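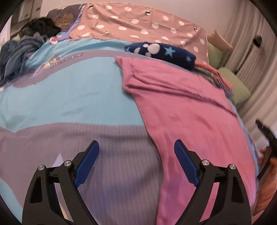 Pink ribbed garment on the duvet, seen from the gripper, with the second gripper at the right edge.

We use cookies to remember your settings and to see which pages are read. By continuing to use this site you agree to this. Accept | Settings

Ploltska Project – Software Group
Minutes of the monthly meeting, November 2019

Chair: Freya Tapley
Present: perception, planning, control, tooling, data, and one guest from Ochoa (fabric handling)
Apologies: the Brivadska site lead
Minutes taken by: tooling

1. Minutes of the last meeting

Accepted with one correction. Under item 3 the text said the planner "replans on every frame." It replans when the grasp score changes by more than the set threshold. The threshold is in the config file and is not the same at both sites. Tooling to change the wording and to add the file name.

2. Actions carried over

Clock sync between the two grippers: closed. The left and right recordings now share one time source and the offset is written to the session header. Data confirmed that old sessions were not changed.

Session browser search by garment type: open. The search works on labels that a person has typed, and people type them differently. See item 6.

License question on the Plastach meshing library: open. Plastach has replied but the reply covers the older version. Freya to write again and ask about the version we build against.

3. Perception

Perception reported on garment segmentation in bedroom sessions. The model does well when the garment is plain and the surface under it is plain. It does worse on beds with printed covers. On a duvet with wide color bands the model tends to follow the edge of the band and call it the edge of a garment. The sessions with the pale blue and lavender-gray duvet were used as the working case. In those the pink ribbed item separates well from the cover over most of its length, but the mask breaks at the fold near the top where the fabric doubles over.

There was a discussion about whether a doubled edge should be one mask or two. Planning wants one mask with a fold line, as the planner needs to know that pulling on the top layer will move the rest. Perception said the fold line is a separate output and is not ready. Agreed to keep one mask for now and leave the fold line field empty. Downstream code must accept an empty field. Control said theirs does not, and will fix it.

Navy fleece with a printed pattern was raised as a second case. When it is rolled and lying close to another garment, the model sometimes joins the two. Perception thinks this comes from the training crops being too tight. Wider crops are being tried and the first run should be finished before the next meeting.

The wide lens also came up. The corners are dark and curved and the current mask for them is a fixed circle. The circle was measured on one camera and has been used for all of them. The guest from Ochoa asked if dark clothing near the corners is being lost. Perception had not checked. A pile of black clothes at the far side of a bed would be a fair test and there are sessions that have one.

Action: perception to check how much dark fabric falls under the corner mask, and to measure the circle for each camera.
Action: control to accept an empty fold line field.

4. Planning

The grasp planner now proposes a point, an approach direction and a jaw opening. Until last month it gave only the first two and the opening was left at full width. With full width on soft layers, the pads can end up on either side of the boundary between the garment and the cover. If the jaws then close, both fabrics are in the grip. The new version scores each pad position separately and marks down any grasp where one pad is over the garment and the other is over something else, unless an edge grasp was asked for.

Planning showed the scoring on replay. Most of the group thought the penalty was too strong for long narrow garments, where an edge grasp is often the right one. Data pointed out that the people holding the grippers choose edges a good deal of the time and that the planner should not be stricter than they are. Planning agreed to make the penalty depend on the width of the mask at that point.

Two-gripper planning was discussed at some length. At present each gripper gets its own plan and a simple check stops them from meeting. The check uses a box around each gripper. The boxes are larger than the jaws, so close work on the same garment is refused even when there is room. Options put forward:

a) Replace the box with the real jaw outline. Slower, but the outline is already in the model files.
b) Keep the box and shrink it. Quick, but the wrist part is wider than the jaws and would stick out.
c) Use two boxes per gripper, one for the jaws and one for the rest.

Agreed on c). Planning to have a branch ready for review. Option a) stays on the list for February, when the new planning machine should be in place.

The guest asked what happens when the second gripper is mostly out of view. Planning said that its pose comes from tracking and does not depend on the camera. Perception added that the tracked pose and the camera view do not always agree near the edge of the lens, and that the tracked pose should be trusted. This was not written down anywhere. It now is.

Action: planning to change the boundary penalty and open the two-box branch.
Action: tooling to add the note on tracked pose to the developer guide.

5. Control

Control has moved the jaw loop to its own process. The loop ran at a steady rate in all the bench tests. When recording is on at the same time, the worst delay measured was 90 ms, and the cause was the disk writer holding a lock. The writer has been changed to use a buffer. No new worst case has been measured yet.

The force estimate on the ribbed pads was raised again. The estimate is taken from motor current and is poor at low force, and low force is where most fabric work is done. Ochoa has done some work on this with thin knits and the guest offered to share their calibration steps. The group accepted. It was noted that their pads are not the same as ours and that the numbers will not carry over, only the method.

Control asked for a ruling on what the jaws should do when the perception stream stops. At the moment they hold position. Freya said holding is fine when something is in the grip, and that open jaws should stay open. Planning wanted a timeout after which the plan is dropped. Agreed: hold, and drop the plan after 10 seconds. The operator gets a message on screen. The text of the message was left to control.

Action: control to repeat the delay test with recording on.
Action: control to add the timeout and message.

6. Tooling and data

The session browser now loads in a reasonable time at the Plastach site, where it had been very slow. The cause was that thumbnails were being made on request. They are now made when the session is uploaded. There are more than 200 sessions without thumbnails from before the change. A script will run overnight until they are done.

Labels: there was a long discussion on garment names. One session has an item labeled "knit top," and the same item is "pants" in the notes of the second reviewer. With a long ribbed piece laid out flat it can be hard to say from one view. Data proposed a short fixed list with "unsure" as a choice. Perception objected that people will choose "unsure" too often. Data answered that an honest blank is better for training than a wrong name. Freya agreed with data. The fixed list goes in, and reviewers may add a free text note.

Soft things that are not laundry were also discussed – cushions, pillowcases, curtains. The planner has offered grasps on cushions in replay. Nothing was harmed by this as it was replay only, but the group wants a "leave alone" class. Perception can add it without retraining the whole model. Bedding is harder, as in some tasks the duvet is the thing to be moved and in others it is the background. This will have to come from the task description. Planning to suggest a format.

Tooling reported that the build at Brivadska failed for four days after a compiler update and that the failure messages went to a mailbox that is no longer read. The messages now go to the group channel.

Action: data to circulate the fixed list.
Action: planning to suggest a format for task surfaces.
Action: tooling to close the old mailbox.

7. Release

The next release was due at the end of this month. Control would like the repeat delay test to be done first. Planning does not want to hold back the new jaw opening output, which other people are waiting for. After some back and forth it was agreed to release on time, with the two-box check left out and the new penalty behind a switch that is off by default. The corner mask stays as it is in this release, and the release notes should say so.

Freya will write the notes. Each area is to send her its list of changes, including ones that seem small. Last time a change in the order of the pose fields was left out, and Brivadska lost most of a morning to it.

8. Other business

The guest from Ochoa asked whether replay sessions can be shared outside the project. Freya said this depends on the consent form signed for each home and that the older form does not allow it. Data keeps the list of which form applies to which session. Requests should go to data and should name the sessions wanted.

Review of open branches: several have had no commits since the summer. Owners are asked to close them or say why they should stay open.

The next meeting will be held at Brivadska, with remote access for those who need it. Planning will chair.

Related items
Software Group: minutes of the previous meeting
Developer guide: pose tracking and camera frames
Session browser: how to upload and review
Ploltska release notes
Notes on pad calibration for knit fabrics (Ochoa)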